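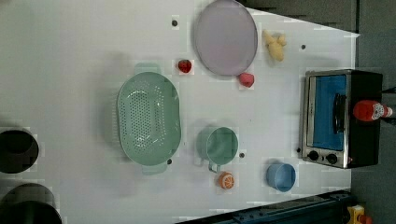 Figure 3. Overhead view of a kitchen layout on the collection table, with kitchen-themed clutter around a colander, plate, mug and toaster oven.

3.2 Collecting the kitchen examples

Most of our effort went into the kitchen set, and it is the part of the Undum collection we are most excited to share. The idea is simple. A person drives the arm by hand through a short household job, we record what the overhead camera sees along with the position of every joint, and the learning system later tries to do the same job from the camera view alone. The hard part is choosing what to put on the table, and how to keep changing it so that the system learns the job and doesn't just memorise the table.

We settled on a pool of everyday kitchen things in a mix of sizes and colours. Figure 3 shows a typical layout. Some items are big and awkward, like the oval mint-green colander with its two flat handles, and some are small enough to hide under the gripper at the worst moment, like the strawberry and the peach. We were especially keen to have items that share a colour but need a different grip. The colander and the mug are both mint green, and early versions of our model happily reached for one when asked for the other. That mistake was so useful to us that we kept the pair together in many of the later layouts.

Each layout was used for 14 recordings before anything was moved. The operator worked from a list of plain instructions such as "put the strawberry on the plate" or "move the orange to the colander", and was free to choose the path and the grip. We did not ask for tidy or fast movements. Two operators given the same instruction would often approach from opposite sides, and we found this variety far more helpful than we had expected when we wrote the first plan in February.

After the 14 recordings the table was reset. At first we let operators place things wherever they liked, but people are creatures of habit and the plate kept drifting back to the same corner. We then wrote a small program, Wavitz, that draws a rough map of where each item should go and shows it on a screen beside the table. Operators only had to match it to within a hand's width. Wavitz also decides when to lay a bottle on its side or put it up on the oven, so that height becomes part of the problem. The ketchup bottle on top of the toaster oven in Figure 3 is one such placement, and it is a tricky one for an overhead camera, as the view gives very little hint of how far up the bottle is.

Lighting was left mostly alone. The Ustley lab has windows along one wall, and the shadows change through the day. We could have closed the blinds, and for a week we did, but a model trained on those recordings fell apart the first time the sun came out. From then on we collected in whatever light we had – bright mornings, grey afternoons, and a few late sessions under the ceiling lamps.

In total the kitchen set holds 700 recordings that passed our checks. A further 143 were set aside. Most of these were dropped because the joint log and the video had slipped out of step, and the rest because the operator had carried out a different instruction from the one on the list. We kept the second group in a separate folder, relabelled with what the operator did, and we would love to see someone make good use of it. Recordings in which an item was dropped and picked up again were kept in the main set. The model of Sutanto (our baseline in Section 4) recovers from its own slips noticeably better when these are included, and watching it go back for a rolling peach for the first time was a real highlight of the project.

The 57 instructions are listed in the appendix, grouped by the item being moved. Coverage is uneven. Small fruit appears far more often than the larger cookware, partly because the colander fills the gripper's whole opening and takes several tries to lift cleanly, and operators who were running short on time tended to skip ahead to something easier. We noticed this late and added extra sessions to make up some of the gap, but readers who plan to train on the larger items alone should check the counts in the appendix first.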